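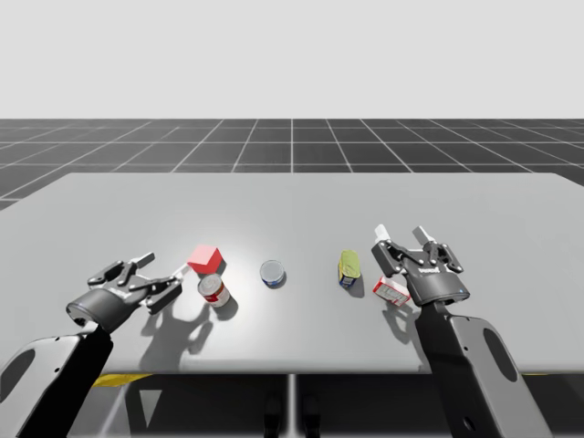

## Two-arm tabletop sim: planner picks the wrong arm

**driss_es** · Jan 10, 2019

I'm running a two-arm setup in simulation with soup can, tuna can, red cube, mustard bottle and a small box. Arm selection is by straight-line distance from gripper to object. Out of 86 runs, 6 ended with no valid plan. In all of them the mustard bottle was on its side.

I've checked the collision meshes and they look fine. Config is stock Irnwood apart from the joint limits. I also dumped the other views to rule out a bad render. One of them has only floor grid and backdrop in it:
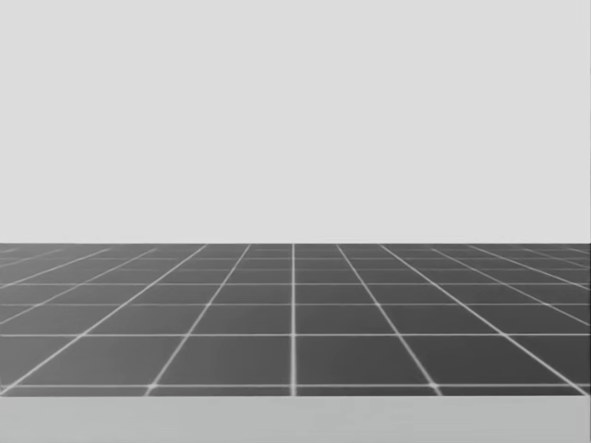

## Replies

**ukaewsai**

That view isn't telling your perception node anything. Check the extrinsics. If the camera pose is wrong in the config, your fused cloud will be wrong too, and I'd sort that out before touching the planner.

**perla_t**

I disagree. He's reading object poses straight from the simulator, or at least he was in September. Camera pose doesn't come into it. Straight-line distance is a poor cost when the wrist has to rotate to line up with a bottle lying down. Run IK for both arms and compare joint travel.

**driss_es**

Yes, still ground truth poses. I tried Perla's cost on the cube first as it's close to the can and the fingers have to fit around it.

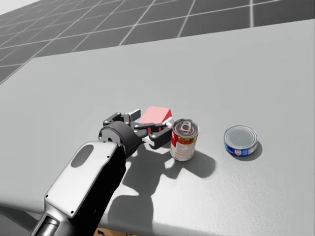

The clearance margin between cube and can is the part I'm not sure of. With the default padding the planner rejects most side approaches. I dropped it to 2 mm and it finds a path, but I don't love it.

**ukaewsai**

Fair enough on the poses. I'd still fix the camera. You'll want it when you move off ground truth.

**o_roy**

Don't drop the padding globally. Set it per pair, fingers against target only, and leave the neighbours at default.

**driss_es**

Didn't know you could do it per pair. Will try that tonight with the bottle.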